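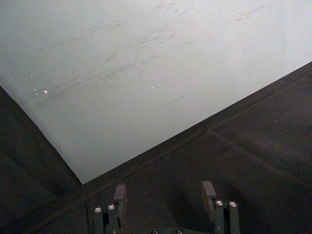
So my lease is up in April and I'm already losing sleep over the deposit. It's $2,626, which is real money to me, and the landlord (Clandholm, if anybody here has dealt with them) has a move-out sheet that lists "marks on any surface" as chargeable damage. Any surface! I've had this place six years. To me thin scratches and scuffs like the ones on that pale surface are just what happens when people use a thing, but the woman on the phone said wear and tear only covers "fading." Has anyone gotten a deposit back in full from these folks? Do I paint before I go or leave it alone?
– marlow_st, Davberg, 13/10/2023

tinhorn
Do NOT paint. I painted at my last place, matched the color as well as I could, and they charged me for "unauthorized repainting" on top of everything else. Wipe it down, take pictures, leave.

marlow_st
Ugh. I already bought the paint.

kettle_and_co
Return the paint lol

Edgars Mockus
I manage a few small buildings (not for Clandholm, don't yell at me) and I'm going to disagree with tinhorn a little. Read your lease first. Some of them let you paint if you go back to the original color, and some want you to ask in writing. If yours is silent on it, send an email and ask. What gets tenants in trouble is a bad paint job, with drips on the trim and roller lines and the outlet covers painted shut. A decent one I'd never even notice.
As for the scuffs, six years is a long tenancy. Where I work we'd repaint after that long no matter who lived there, and I wouldn't feel right billing you for it. A gouge is different. If I can put my fingernail in it, we're having a conversation.

tinhorn
With respect Edgars, you're one of the nice ones. Mine counted nail holes.

Edgars Mockus
How many nail holes, though?

tinhorn
OK it was a lot of nail holes. It was a gallery wall.

kettle_and_co
Melamine sponge for the light marks, but go easy and try it in a corner first. On a matte finish it can leave a shiny patch that looks worse than the scuff did. Ask me how I know. Plain dish soap and a soft rag gets more than you'd think.

marlow_st
Good tip on the matte thing, I would have gone at it like a maniac. I read the lease last night and it says "restore to original condition, reasonable wear excepted." Nothing about paint at all. And nothing about fading either, so I don't know where she got that. 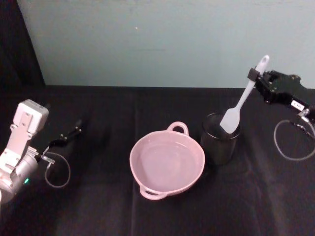 So I think I'm going to email them and ask two things – can I repaint in the same color, and where is "fading" written down. I also found my move-in checklist, which I'd totally forgotten about. Half of it is blank. Is a half blank checklist better or worse than none?

Thu Tiêu
Better! Anything that did get written down is yours to point at. I rented from Clandholm over on the Skamholm side and they first tried to keep my whole deposit, cleaning plus "surfaces." I wrote back asking for an itemized list with receipts, and it took two letters and a lot of grumbling but I got most of it. Keep it all in writing, don't do it over the phone. And ask for a walk-through before you hand in the keys so you can fix the small stuff yourself.

tinhorn
Walk-throughs are a trap, they just use it to make a longer list.

Thu Tiêu
Not in my experience, they found a dirty oven and I cleaned the oven. I'd much rather hear it then than in a bill.

Edgars Mockus
Agree with Thu on the walk-through. Bring somebody with you if you can.

marlow_st
Okay, email sent. I asked for the walk-through too. The paint is staying in the trunk for now.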